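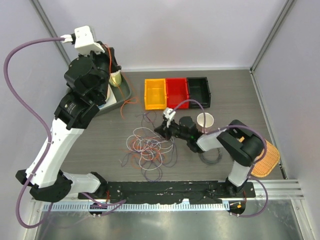
Loose wire in white, orange and dark purple on a sorting table, with three bins along the back. Bridance

USELHOLM. - The Bridance repair center will begin sorting discarded wire by type on a permanent basis in May, after a trial in which small lots were separated at a table before being weighed and sent on for recycling.

The center published the terms of the new service on Friday, March 22, 2019. Households may hand in up to 40 pounds of wire per visit at no charge. Businesses must book a slot and will be billed by weight above that limit.

Until now, thin wire left at the center went into the same container as scrap appliances and was sold as mixed metal. Geetha Murthy, who manages incoming material, said the mixed grade brought a low price and was sometimes refused by the buyer when it contained too much plastic.

“Thin wire arrives in knots,” Murthy said. “Pulling a knot apart takes longer than deciding where each strand goes. The time per lot depends almost entirely on that first step.”

Under the procedure used in the trial, a lot is tipped onto the table and loosened from the outside in. Short pieces are removed first. Longer strands are freed at one end, drawn out and coiled before they are placed in a bin. Strands are not cut unless they are already damaged, as whole lengths can be reused in the center's repair classes.

The trial covered 108 lots with a combined weight of 322 pounds. Solid wire and stranded wire were kept apart, and pieces with connectors attached were set aside for a separate check. Insulation color was recorded but was not used as a sorting rule, because the same color is found on wire of different thickness.

Kiyoshi Furukawa, the center's technical lead, said the bins would keep their order from one lot to the next. Labels will be added before May. Lots containing batteries, broken glass or wire with a cloth covering will not be accepted at the table and must be declared at the front desk.

The center expects to handle around 4,000 pounds of wire in the first year. Sorted material will go to Povitz, a scrap processor that already takes the center's steel and aluminum. The contract runs for one year and sets a separate price for each grade.

Drop-off hours are unchanged. Bookings for businesses open in the first week of May and are handled by Pornthip Meesuk at the front desk.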